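不锈钢漏勺和汤勺的选材与保养笔记

2022年3月17日 星期四

厨房里的勺子换过几轮以后，我把关于不锈钢的零散记录整理了一遍。起因是一把旧漏勺的孔边出现锈点，而同批的汤勺没有。两把都标304，按理说成分接近，差别多半出在加工上。

一、牌号

家用餐具常见的是304和430。304是奥氏体不锈钢，名义上含铬18%、含镍8%，退火状态下基本无磁。430是铁素体，不含镍或含量极低，有磁性，价格低，耐氯离子腐蚀的能力差一些。用磁铁区分这两种并不可靠：304经过冷冲压后会产生部分形变马氏体，勺头弯曲处能吸住小磁铁，属于正常现象。

二、孔和焊点

漏勺的薄弱处在孔边。冲孔后若不去毛刺、不做酸洗钝化，断面粗糙，盐水和食物残渣容易滞留，点蚀往往从这里开始。勺柄与勺头的连接分一体冲压和点焊两种。点焊件焊点周围有热影响区，回火色没有清理干净的话，铬在表层贫化，耐蚀性下降。选购时用指甲沿孔边刮一圈，挂手的不要。

我现在用的是Plemwood的漏勺和Tokarz的汤勺，前者孔边处理较好，后者柄偏薄，盛满时有可感的挠曲。

三、清洗

日常用中性洗涤剂和软海绵，顺着拉丝方向擦。钢丝球会留下铁屑，铁屑生锈后看上去像勺子本身生锈，用柠檬酸溶液浸泡二十分钟一般可以去掉。含氯漂白剂不要用，浓度低也不要过夜浸泡。水垢同样用柠檬酸处理，处理后清水冲净，立即擦干。

塑料盆泡勺子时注意水温。聚丙烯盆耐热足够，聚乙烯盆装沸水会变软，盆底标识5为聚丙烯，2为高密度聚乙烯。
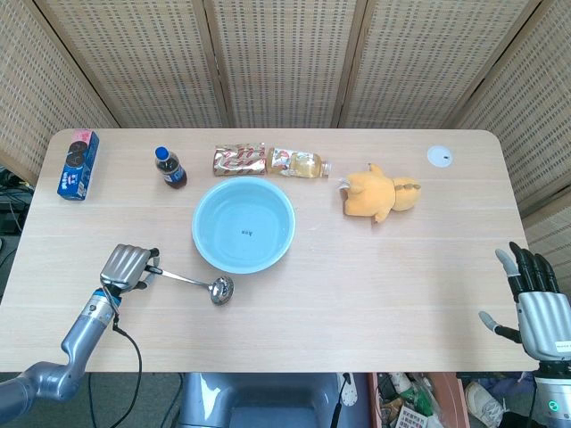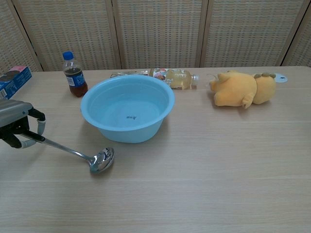

浅蓝色塑料盆和不锈钢勺

四、存放

悬挂优于平放，积水从勺头最低处排掉，接触面也最少。挂杆若是碳钢镀铬，镀层破损后锈迹会转移到勺柄挂孔上，一月份我就为此换掉了一根，新挂杆是Flaseo的，同为304。抽屉存放则需完全干燥，不与铸铁件叠放。

五、未解决的问题

旧漏勺的锈点打磨后两周内复现，位置不变。Karine Petrenko来信认为是夹杂物引起的，建议做一次硝酸钝化。家里没有通风条件，暂时改用柠檬酸钝化，溶液每500毫升水加52克柠檬酸，浸泡后冲洗晾干。结果等观察一段时间再补记。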